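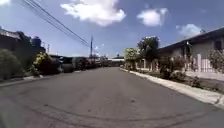 Amparo Carrasco starts talking before I've found my pencil. She has just pulled another sheet out of the plan chest, a poster design for a 1920s operetta, and she wants me to look at the gloves.

"See the fingers? He's cut them with one stroke each. One! And then he spends what must be days on the fringe of her shawl."

The artist is Eusebio Ibarra, a stage designer and illustrator whose drawings Carrasco has been cataloguing at the Mottram print room for the past eight years. The collection runs to 3,717 sheets, from finished costume plates in gouache down to doodles on the backs of laundry bills, and she talks about the doodles with just as much love as the plates.

Ibarra learned his trade painting scenery flats, she tells me, and you can feel it in everything that came later. "He thinks in big shapes first. If you squint at any of these you still know who the villain is."

Her favourites are the 835 pochoir prints, coloured by hand through stencils. She lays two copies of the same design side by side, a dancer in a green turban, and the greens are quite different (I would have called one of them blue). "Same stencils, different afternoon, maybe a different girl with the brush. I'd love to know their names. The studio wages book only gives initials."

Did he mind the differences? "He complained about them in letters and then signed the prints anyway!"

We spend a long time on one letter in particular, to his friend Nicanor Vallejo, who wrote the verses for their fairy-tale book *Narkum*. The publisher had asked for fewer borders. Ibarra sent back new drawings with wider ones. The book came out in an edition of 500, and Carrasco has handled a good many of them, including one that a child had coloured in with wax crayon. "Rather well, too. She stayed inside the lines on the dragon."

A selection goes on show in September, hung by Bernadette Vidal, and the two of them are still arguing over the wall colour. Vidal wants a dark red. Carrasco is holding out for grey, and while I put my coat on she is already back at the plan chest, looking for a sheet that will prove her point.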